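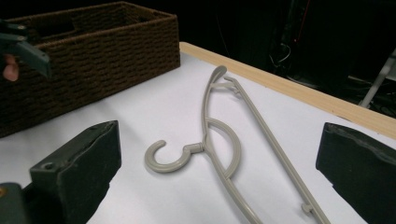

Kleiderbügel zwischen den beiden Fingern des Handgreifers, links daneben der geflochtene Korb.

Aus der Werkstatt: Was wir für das zweite Halbjahr anschaffen möchten

Liebe Mitglieder und Freunde des Projekts Kakel,

im Januar haben wir versprochen, dass wir die Kosten für die Handgreifer offen darlegen. Anca Grecu und ich haben jetzt alle Rechnungen zusammengetragen, und der Plan für die nächste Bestellung liegt als Entwurf vor.

Zuerst der Betrag: Für das zweite Halbjahr stehen uns 2.000 Euro zur Verfügung. Davon sind 174 Euro bereits gebunden, und zwar für Kabel und Schrauben, die wir im Frühjahr bestellt, aber erst jetzt bezahlt haben. Der Rest ist frei, er muss jedoch bis Ende Dezember ausgegeben werden. Eine Übertragung in das nächste Jahr ist leider nicht möglich.

An erster Stelle stehen die Polster für die Greiferfinger. Sie sind ein kleiner Posten, den wir bei der letzten Planung unterschätzt haben. Bei dünnen Gegenständen, zum Beispiel einem Kleiderbügel aus Kunststoff, kommt es sehr auf eine saubere Kante an. Ich schlage vor, dass wir 50 Stück auf einmal bestellen. Abdul-Rahman Kyei hat zwei Lieferanten verglichen, und bei dieser Menge entfällt bei beiden das Porto.

An zweiter Stelle steht ein weiteres Paar Handgreifer. Zurzeit arbeiten wir am Tisch immer zu zweit oder mit beiden Händen, und wenn ein Gerät ausfällt, steht die ganze Gruppe still. Das Angebot der Firma Eno ist günstiger als das von Gosport, dafür beträgt die Lieferzeit dort 17 Wochen. Gosport liefert ab Lager. Ngân Kiều bevorzugt Gosport, weil wir im Herbst die Aufgaben mit Kleidung und Haushalt beginnen wollen. Ich selbst bin noch nicht entschieden und bitte um Ihre Meinung.

Nicht im Plan enthalten ist der feste Roboterarm. Mehrere Mitglieder haben danach gefragt. Der Kaufpreis allein übersteigt unser Budget deutlich, und dazu kämen noch Wartung, Versicherung und ein stabiler Untertisch. Wir behandeln dieses Thema daher getrennt, sobald die Antwort auf unseren Förderantrag da ist.

Für Übungsgegenstände möchte ich dieses Mal kein Geld einplanen. Bügel, Körbe und ähnliche Dinge hat fast jeder zu Hause übrig. Wer etwas abgeben kann, schreibt bitte vorher kurz an Hậu Nông, damit nicht alles doppelt kommt. Gesucht werden besonders Gegenstände mit ungewöhnlicher Form, gern auch leicht beschädigt.

Der vollständige Entwurf mit allen Einzelpreisen liegt im Büro aus und wird auf Wunsch per E-Mail verschickt. Anmerkungen nehmen Anca Grecu und ich bis zum Monatsende entgegen. Danach geht die Bestellung für die Polster hinaus; über die Greifer stimmen wir in der Sitzung im Juli ab.

Mit freundlichen Grüßen
Thu Khương
3. Juni 2021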